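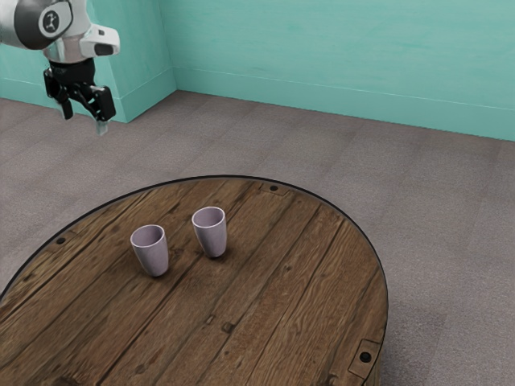
Clearing a table is a chore that most people finish without thinking, and it is still a fair test of how far household automation has come. This report covers the cup-stacking part of our term project at the Jaltov workshop, run entirely in simulation. The task is to put one cup inside another on a round wooden table, using a single arm with a two-finger gripper. Both cups are the same shape, stand upright and have no handles, so there is no choice of grasp direction to solve. The sides taper toward the base, which helps the insertion, but the gap between the walls is small and leaves little room for error.

Method

The controller was trained on 2213 simulated demonstrations. Each run was limited to 13 seconds of simulated time. A run counted as a success if the upper cup was seated and both cups were still upright after the gripper opened. We used the Dikia planner for the reach and a learned policy for the last part of the descent. Contact settings were left at their defaults – we changed them once in May and had to discard the results.

Observed errors

Most failures fell into 3 groups: the cup slipped during the lift, the base caught on the rim of the other cup, or the fingers disturbed the stack on release. Rim contact was the most common. The policy tended to keep pushing after contact instead of backing off, and a light cup then tipped. Following Vigfúsdóttir, we scored tipping as a full failure even when the cups ended up nested.

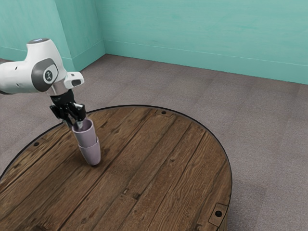 Can a machine take over this chore in a real kitchen yet?

Only in a narrow form. With known cups, a clear table and no time pressure, the present method is usable. Mixed glassware, wet surfaces and people reaching across the table are outside what we tested.

Further work

The Moltton shop-floor shelf task uses the same gripper and would show whether the release error carries over to boxed goods. A physical trial is planned for 2028 – until then, none of the results here should be read as hardware performance.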